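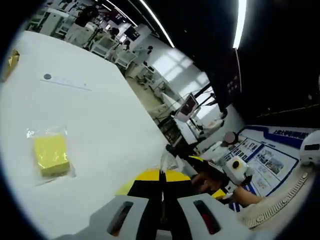

Home | Sell a Vehicle | Buy | Fees | Help | Contact

Search this site Go

Consignment FAQ

Last revised 06/05/2025

Which vehicles does Solberg accept for consignment?
Solberg accepts sports, luxury, and collector cars with a clear title in the owner's name. Vehicles with a salvage title are not accepted.

What does it cost to list a car?
The listing fee is $501 and is due when the agreement is signed. It covers the inspection, photography, and placement in the Clalano online catalog. The fee is not refunded if the owner withdraws the car.

How long does an agreement last?
Each agreement runs for 60 days and may be renewed once in writing.

May I drive the car while it is listed?
No. The vehicle remains at the Grema showroom until it is sold or the agreement ends. The mileage recorded at check-in is the mileage shown to buyers.

Who pays for repairs?
The owner does. Work is carried out only with written approval — a verbal request is not sufficient.

Is a deposit required from buyers?
Yes. A deposit of $3,000 holds a vehicle for five business days and is applied to the purchase price.

Can a sold car be shipped?
Enclosed transport can be arranged through Hitotier at the buyer's expense. Requests for September delivery should be made early.

Filed under: Selling Your Car, Exotics & Collectibles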